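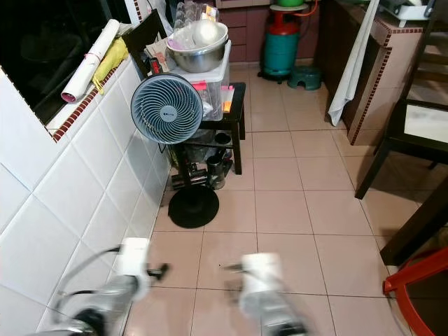
Chapter 9
Routine Care of a Two-Arm Household Cell

By the end of this chapter you should be able to carry out the start-of-day check on a two-arm cell, route and inspect its cables, set the height of the fingers over a work surface, and fill in the cell log so that the next person can follow it.

9.1 What counts as the cell

In a factory the edge of a cell is painted on the floor or marked by a fence. In a home it has to be agreed. For our purposes the cell is both arms, their grippers, the cables that serve them, the work surface in use that day, and all the floor the arms can pass over. A chair that stands within reach is part of the cell, and so is a curtain. When you are asked to look after a household cell, your first job is to walk the room and decide where the cell stops.

The worked material in this chapter follows one machine, referred to as the Stodholm cell after the house where it was set up. It has two arms of the same build, each ending in a boxy housing with dark fingers. The arms were supplied by Kaslow and the wrist cables were later replaced with a set from Kavanagh. Other makes differ in detail, but the order of work is the same.

9.2 The start-of-day check

Do the check with the power off at the wall, then repeat the last part with the power on. Start at the shoulder and work outwards to the fingertips, one arm at a time. Finish the left arm before you touch the right. People who swap between arms tend to skip a joint.

With the power off, look at each cover for cracks and loose screws. Run a dry cloth along the forearm. Dust on a smooth cover does no harm, but grit near a joint will find its way in. Open and close the fingers by hand if the maker allows it. They should move evenly, with no gritty feel and no dead spot in the middle of the travel.

Next, check the cables. A cable on a moving arm needs slack, and the slack has to sit where the arm won't trap it. Take each wrist slowly through its full turn and watch the loop. If it tightens before the wrist reaches its stop, let out more cable at the last tie. If it swings wide enough to catch on a table edge, take some in. Mark the cable with a pen where it leaves each tie, so that any creep shows up the next morning.

With the power on, send both arms to the rest position and listen. A healthy arm makes the same sound every day. Write down anything new, even if it stops.

9.3 Setting the fingers over the table

Most faults blamed on the gripper are faults of height. A folding table is light and is easily knocked out of place, and its top may bow a little under load. The height set on Monday can't be trusted later in the week.

The check uses a plain place setting. Metal cutlery lies very low on a table top, so the fingers have to come down close without pressing on the surface. A bowl asks for less care with height and more with the rim. 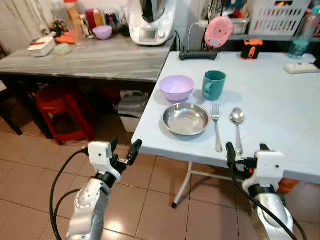

Figure 9.2 Both arms at the edge of the folding table, with bowls, mug, fork and spoon set out.

Set the height as follows. Lock the table legs and push down on each corner in turn. If a corner rocks, put that right first. Bring one arm over the near corner with the fingers closed and lower it in the smallest steps the controller offers. Slide a strip of ordinary paper under the fingertip as you go. Stop when the paper drags but still comes out whole. Record the reading. Move to the other corners and do the same, then repeat with the second arm.

On the Stodholm cell the left arm gave a reading of 276 at the near corner. A difference of 2 between corners was let pass. Anything more meant levelling the table again. These are the controller's own units and mean nothing on another machine.

Do not correct a bad reading in the software until you have checked the fingertips themselves. A worn tip, or one that has been pushed back in its holder, gives a false height on every surface you use.

9.4 Keeping the log

The log is a bound book kept with the cell. Each entry has the time, the initials of the person, the run counter, the height readings and any remarks. The entry that first recorded the worn right fingertip reads, in full: "8.40, counter 1789, right arm drags at far corner, tip changed, heights redone." 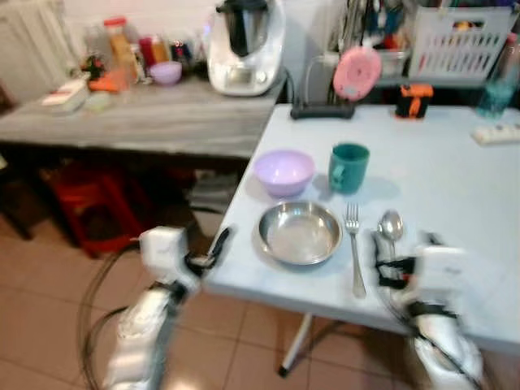
Ailbhe Ó Riain takes a harder line on heights than this chapter does, and would have them taken again after every break, because a table that has been leaned on at lunch is a different table in the afternoon. Under the Nusano method, taught in the next chapter, the cell is checked only at the start of the day and after a fault. Either will serve if it is kept to and the log shows which one is in use.

Exercises

1. Draw a floor plan of a kitchen you know and mark the limits of a two-arm cell in it. List everything inside the line that could be moved out.

2. A wrist loop is slack at rest but goes tight near the end of the turn. Say which tie you would adjust, and how you would confirm the repair on the following day.

3. Rewrite this log entry so that another person could act on it: "Right arm funny again, fixed."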